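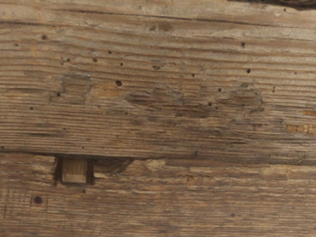
old planks, long seam, plenty of little wormholes

1/ ok route for the Grakbridge gran fondo is out. quick thoughts before work, sorry for typos

2/ 148 km this year. Starts in Grakbridge again, finish moved to Lusside. Big change. No more loop back past the reservoir, which I won't miss, headwind every single time

3/ first hour is flat to Rerkside. Will be fast and nervy. Stay near the front or you get stuck behind the splits at the level crossing and spend the next hour chasing

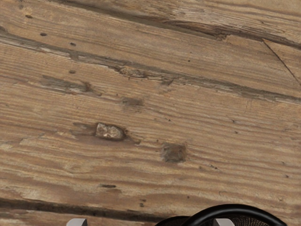
4/ then the Quartey climb. Hard side this time, the one with the hairpins up top. 600 m of gain by the time you're over it. I did it in October on a 28 and regretted it, going 32 for this

5/ descent is the bit I'm worried about. Narrow, patchy tar, gravel on the inside of the lefts. They say it gets swept teh day before. We'll see

6/ feed stops: Rerkside, top of Quartey, and one more at the old mill. Nothing after that. Fill both bottles. last year I skipped it and crawled home

7/ 174 riders signed up already, entries only opened 2019-02-19. Wave starts, 4 of them, you pick when you register. Wave two for me, wave one is full of people who shave seconds off coffee stops

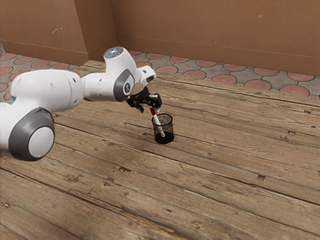
8/ Kit list, since ppl keep asking
two tubes, plus a plug kit if tubeless
gilet, it's cold on top whatever the forecast says
rear light, they check at the start
real food for the second half, cant do gels all day

9/ shuttle back from Lusside has to be booked seperately. Bikes go in a truck, bring an old towel to wrap yours

10/ anyone riding over from the Rerkside end on the morning? could use a wheel. Reply here, DMs are a mess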